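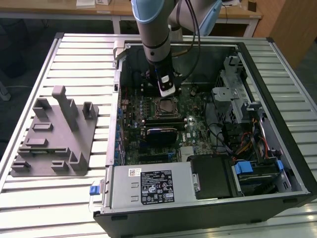
Brazo robótico sobre la placa base de un ordenador abierto.

Tollis: requisitos de vacunación en guarderías y colegios

Versión del 25 de septiembre de 2019. Contiene 2,812 registros de 47 municipios de la comarca de Donska. Cada registro es una norma o aviso local que exige, recomienda o deja de exigir la vacuna del sarampión para matricularse.

Campos
id, municipio, tipo_centro, vacuna, obligatoria (sí/no), fecha_vigor, exenciones, texto

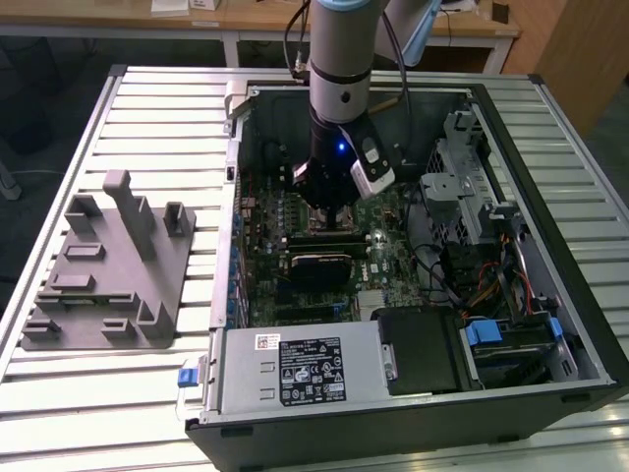
El campo exenciones es texto libre y no está normalizado. En 28 registros falta fecha_vigor porque el aviso solo decía "a partir del próximo curso"; se han dejado en blanco.

Los textos se copiaron de los tablones municipales. Viera Jelínek revisó a mano una muestra de 200 y corrigió sobre todo erratas en tipo_centro. Los avisos anteriores a febrero están incompletos en los municipios pequeños.

No hay datos de alumnos ni de familias. No sirve para estimar cobertura vacunal.

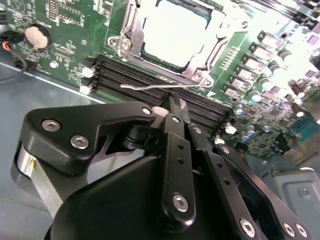

Zócalo del procesador y ranuras de memoria.

Formato: CSV, UTF-8, separado por punto y coma.
Licencia: CC BY 4.0

Relacionados
Turkia: horarios de centros de salud
Šťastný: avisos de agua potable

© Proyecto Tollis | Contacto | Volver arriba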